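Support > Park App > Tickets and Passes > Resolved cases

Print this page | E-mail this page

Reading time: 2 minutes

Kirnow Park app: annual pass disappears after the update, reservation cannot be made

Status: resolved
App version: 6.11

Problem as reported

After the update of the Kirnow app, my annual pass is not shown anymore under "My Tickets". The single day ticket for Stodwood Water Park is still there. When I try to reserve a day for the main park, I receive the message "No valid admission found for this guest". The pass is paid and valid until June. At the gate they could scan my plastic card without a problem, so I believe the fault is in the app and not in the pass.

What I have tried before writing

Log out and log in again. No change.
Delete the app and install it again. The pass was visible for maybe one minute, then it was gone.
Add the pass by hand with the number on the back of the card. Message: "This pass is already linked to another account."
Use the website in place of the app. There the pass is visible, but the calendar is gray for all days.

First answer from support

We were asked to wait 60 minutes, so that the account can refresh, and to try again. I waited until the next morning. The result was the same.

Second answer from support

The agent found two profiles with my e-mail address. One was made when I bought the pass, the other when I booked a room at the Mahuika Hotel. The new version of the app reads only the newest profile, and the pass was in the older one.
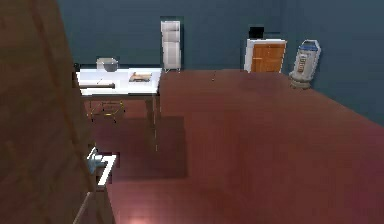 Written by: a passholder, Kirnow Park
Posted December 16, 2024

Solution

Support merged the two profiles. For this they needed the pass number, the hotel booking number and the e-mail address. After this I had to log out on all devices, also on the tablet, which I forgot the first time. Then the pass came back and the calendar was open again.

Still open

The ride photos from Plalleck Mountain that were saved in the old profile are not transferred yet. I have made a separate ticket for them. The dining discount is shown correctly.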